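Cell safety: contact fault at the picking bin

A fault on the block-picking cell at Plemier stopped the arm on Sunday. There were no injuries. The cell has been running at reduced speed ever since.

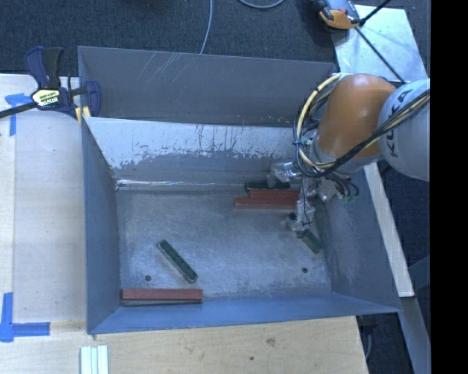 What happened

The arm was working through the red and green blocks when the controller reported an unexpected load at the wrist and tripped the protective stop. Sinan Dağdelen, who was on shift, pressed the emergency stop as well and isolated the cell before opening the gate. The log shows 2 earlier load warnings in the same shift. Both had been cleared from the pendant and neither was written up.

Cause

Corina Fuchs replayed the log with the arm at crawl speed. On picks close to the wall of the bin, the planned path brought the gripper down on the sloping inner panel before it reached the block. The planner was still using the bin model from March, which has straight walls and no slope. The bin had also been set down 3 mm from its taught position.

A second point came up during the check. The cable bundle at the wrist runs in a wide loop, and at certain wrist angles the loop can swing lower than the planner allows for. It played no part in this stop – the log is clear on that – but it is now listed as a separate hazard.

Measures in force

The bin model has been replaced with a measured one, slope included. Picks next to a wall are disabled until Borghild Løken has signed off the new paths.

Check the clamp and the bin position against the tape at the start of each shift.

Any load warning is to be entered in the fault book before it is cleared. Two warnings in one shift means the cell stays down until Rehema Rweyemamu has looked at it.

Do not reach into the bin to free a block with the drives live, at any speed.

Still open

A shorter route for the cables is being drawn up with Majumder. The cell returns to 100 per cent speed once that is fitted and tested, with a date to follow in the April issue.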